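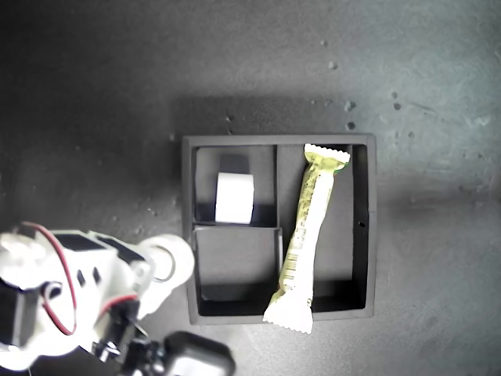
Poppy Wragg wandte nach der ersten Lesung dieses Kapitels ein, wer Ordnung am Arbeitsplatz untersuche, müsse zuerst fragen, wie lange die Leute nach ihren Sachen suchen, alles andere sei Geschmack. Das hat mich ein paar Wochen beschäftigt (und ziemlich geärgert, weil der Abschnitt eigentlich fertig war!).

**Abb. 3.** Ablageschale mit erhöhtem Rand auf dunkelgrauer Arbeitsfläche, Aufsicht.

### 4.2 Suchzeiten und Ablagegewohnheiten

Ich habe also noch einmal in die Tagebücher geschaut. Am Standort Hulberg lagen 520 Einträge vor, in Cheetham 700, und in beiden Häusern durften die Leute frei schreiben, was sie suchten und wo es am Ende lag. Mein Favorit bleibt der Eintrag »Schere, wieder bei mir selbst«. Fünf Einträge aus Hulberg musste ich streichen, die waren schlicht nicht lesbar.

Was mir beim zweiten Durchgang auffiel: Gesucht wird vor allem, was mehreren gehört. Lineal, Locher, der gute Stift – solche Dinge wandern. Persönliche Kleinteile tauchen in den Einträgen viel seltener auf, auch bei Leuten, die ihren Tisch selbst als chaotisch beschreiben. Mit der Aufgeräumtheit, wie ich sie in Abschnitt 3 noch gemessen habe, hängt das kaum zusammen, und da muss ich Poppy recht geben.

Offen bleibt, ob feste Ablageorte für Geteiltes helfen würden. Die Tagebücher geben das nicht her, dafür sind die Ortsangaben zu ungenau (»irgendwo hinten« kommt erstaunlich oft vor). In Abschnitt 5 vergleiche ich deshalb nur noch die Einträge, in denen Fundort und Besitzer beide genannt sind.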